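Rarnum Publishes Planning Guide for Shops Buying Hand-Held Grippers

Free workbook covers purchase price, spare parts, table space and staff time for garment handling projects

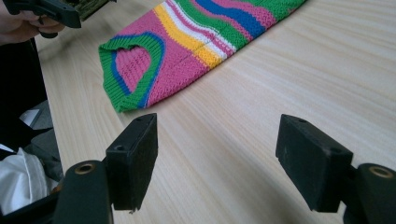
A striped knit garment on a wooden tabletop, with the finger pads of a hand-held gripper in the foreground.

GAMLEY, 7 March 2023 -- Rarnum today released a planning guide for small and mid-sized businesses that want to budget for garment handling automation and do not know where to start. The guide deals with the first stage of such a project, when people work with hand-held grippers at a table and no robot arm has been bought yet. It can be downloaded free of charge from the Rarnum website.

The guide is 80 pages long and comes with a spreadsheet. It was written for owners, production managers and purchasing staff at knitwear finishers, repair shops, clothing resellers and laundries. Readers do not need an engineering background to use it.

Rarnum sells and services hand-held grippers, finger pads and mounts. The company says many of the calls it gets come from buyers who have a price for the tool and nothing else. They have not set aside money for replacement pads, for a second operator or for the hours spent sorting and storing recordings afterward.

"A customer will ask us what a gripper costs, and we can answer that in one line," said Yu-ting Tang, head of customer planning at Rarnum. "Then they ask what the project costs, and we have to ask them twenty things back. We put those questions in writing so people can work through them before they call."

Knitwear gets a chapter of its own. Knit pieces stretch, fold over on themselves and slide on a smooth table, and a pad that works well on cardboard or plastic may not suit a sleeve or a ribbed edge. The guide tells buyers to gather samples of their own goods early, including the awkward ones, and to try them with each pad they are thinking of ordering. It also suggests writing down which garments will be left out of the first round, so that the budget is not stretched later to cover them.

Other chapters cover:

Tools and spares. How many grippers to order per table, when to keep a spare on the shelf, and how to plan for worn finger pads.

Tables and light. Choosing a work surface, leaving elbow room for two people, and dealing with glare from polished tops.

Staff time. Training hours, breaks, and the cost of taking sewing or sorting staff away from their usual work.

Data storage. Disk space, backups, naming of sessions, and who is allowed to delete files.

Moving to an arm. What can be reused when a robot arm is bought, what has to be replaced, and when it makes sense to stop.

The last chapter includes a worksheet for deciding against a purchase. Tang said it was added after early readers asked for it.

"Some shops will fill in the numbers and see that a better folding table is what they need this year," Tang said. "We would like them to find that out from the worksheet before they sign an order with us."

The spreadsheet has separate tabs for one-time costs and monthly costs. Users enter their own wages, rent and garment counts. No prices are filled in, and Rarnum does not collect what users type. The file opens in common spreadsheet programs.

Filip, a knitwear finishing company in Gamley, read the guide in draft and used the spreadsheet to prepare its own equipment request. Ekov, which repairs and resells used clothing, also commented on the draft. Its notes led to a longer section on mixed lots, where no two pieces on the table are the same size or weight.

Along with the guide, Rarnum is changing the way it writes quotes. Grippers, finger pads, mounts and service will be listed on separate lines, using the same headings as the spreadsheet, so that buyers can copy the figures across. Existing customers can ask for an open quote to be reissued in the new layout. Orders that have already been confirmed are not affected.

Rarnum plans to update the guide in August. Readers who want to suggest corrections or additions can use the form on the download page. Printed copies are available to customers on request, limited to 2 per company.

About Rarnum

Rarnum supplies hand-held grippers, replacement parts and planning support to businesses that handle clothing and textiles. The company is based in Gamley.

Media contact

Yu-ting Tang
Head of Customer Planning, Rarnum
Gamley office, extension 881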